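Utside Strawberry Print Bed Cover: Review After 60 Washes
Reviewed by Kelly Mapplebeck

Product: printed bed cover, lavender-pink, strawberry motif
Seller: Atallah
Item code: 2077

I bought this cover for a spare bed that gets used more as a table than as a bed. It holds clothes waiting to be folded, snacks, fruit and whatever came in with the shopping. Sleep comfort is covered briefly at the end. The main question was how the fabric and print hold up to daytime use.

Fabric. Light, smooth, no nap. Crumbs brush off with the flat of the hand. It creases easily and stays creased until it is pulled tight from two corners. Anyone who wants a flat, made-up look should buy something heavier. I do not iron it.

Print. Strawberries in several sizes, with curved lettering and smaller motifs between them. The large strawberries have kept their color best. The lettering has softened slightly at the fold lines and is still easy to read.

Daytime use, with walnut, mandarins in a box lid and wrapped snacks:

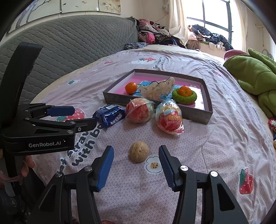
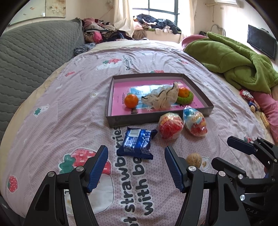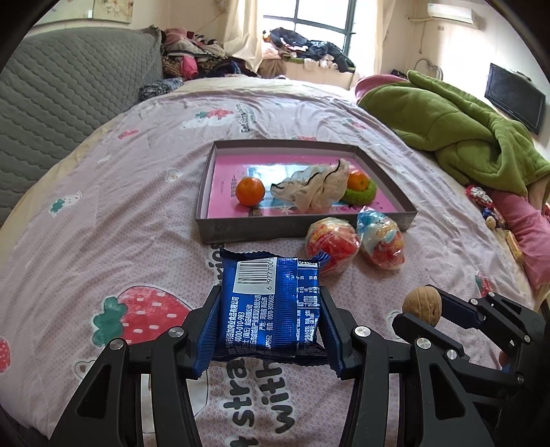
Load. Round items are the weak point of any soft surface. A walnut stays put if the cover is slack and rolls if it is taut. A shallow lid with a rim solves this for fruit. Foil packets slide very little.

Washing. Cool cycle, mild powder, hung over a rail. Drying takes nearly 6 hours indoors in September. Shrinkage after the first wash was small and only in the length; I measured none after that. The hem stitching is intact on three sides. On the fourth, a short run came loose at the corner and I resewed it by hand.

Stains. Mandarin juice came out with cold water when treated the same day. Left overnight, it needed a second wash. Ballpoint did not come out.

Comparison. Kwabena Laryea lent me his Esach cover, a plain weave in a similar weight. The Esach creases less and dries faster. It also pills where people sit, and the Utside has not done so. Prices were close enough that I would not decide on that basis.

Sleep. Adequate. Slightly warm in summer under a second layer. No noise when turning over.

Faults: creasing, one weak corner seam, care label printed too small.

Rating: 2 points off out of ten, both for the seam.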